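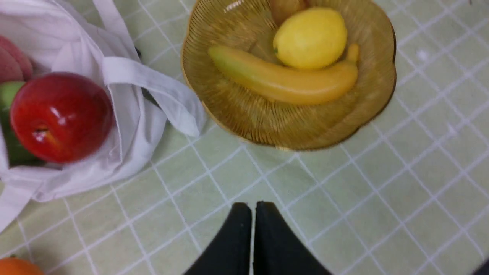 What does a cricket umpire do?

Every cricket match needs people to make sure the rules are followed. They are called umpires. In most matches there are 2 on the field.

One stands behind the stumps at the bowler's end. The other stands to the side, level with the batter. When an over ends - six fair balls - they swap jobs.

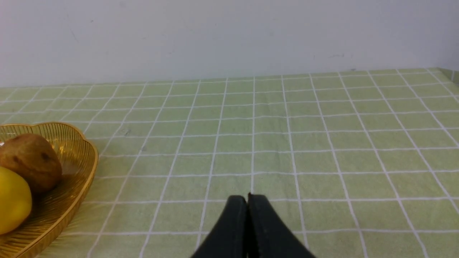 A pale green checked tablecloth.

Umpires use their arms to talk to the scorers. Both arms straight up means six runs. One finger raised means the batter is out.

Edin Stoyanova umpires junior matches in Josdale. She began in July and has learned all the signals. The hardest one to remember was leg bye - you lift one knee and tap it.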